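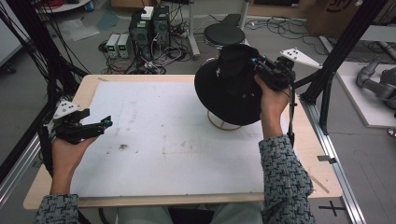
What do I do with visitors who want to try the hand-held grippers at our open day?

We're a small automation shop and we're opening the doors in April. Last year's visitors stood behind a rope and watched an arm think about its life choices. This year my boss wants "audience participation," so people will sit at the table with a gripper in each hand and put a hat on a little round hat stand. I've tried it myself and it is harder than putting a hat on a hat stand has any right to be.

What I need to know: how long does each person get, do I let them practice, and what do I say while they're failing? I have 2 pairs of grippers and one table. The flyer has already gone out, so please don't suggest a different demo. Cables are my other worry, there are a lot of them.

Posted 2/8/23 by Urker

nasr_bench
We ran almost the same thing at the Wimia open house. Give everybody 4 minutes in the chair and be strict, or the first retired engineer through the door will stay until lunch improving his technique.

Let them practice on something they can't hurt. Then the hat. Tell them to go for the brim and come in from the side. People want to pinch the crown, and the crown just folds up and sulks. Soft things in general are where visitors finally get why the arm is so slow. A man who had spent the whole tour asking why we didn't "just program it" went very quiet after his second try with a cap.

As for talking, don't. Count to 5 in your head before you help. They hate being coached by somebody who has done it a few hundred times.

Tape the cables down anywhere a shoe can go. Hang the gripper cables so they fall outside the elbows, and check again after each visitor. They twist in the chair.
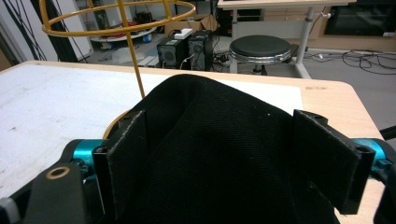
gornik
Felt on the fingers, if yours don't have it. Bare plastic slides right off cloth. Check it at noon because it frays.

wimia_floor
Disagree with the first reply about keeping quiet. Kids, sure, leave them alone, they're better at it than we are. Adults in a group get embarrassed and start making jokes about claw machines, and after the ninth claw machine joke you will want to be talking.

Also, put the sign-up sheet at the entrance. We put ours next to the table and the line formed around the person trying to concentrate. And buy a spare hat. Ours came out of the day looking like it had been through a divorce. Same hat, same shop if you can, or you'll get a visitor who says the other one was easier and wants to go again.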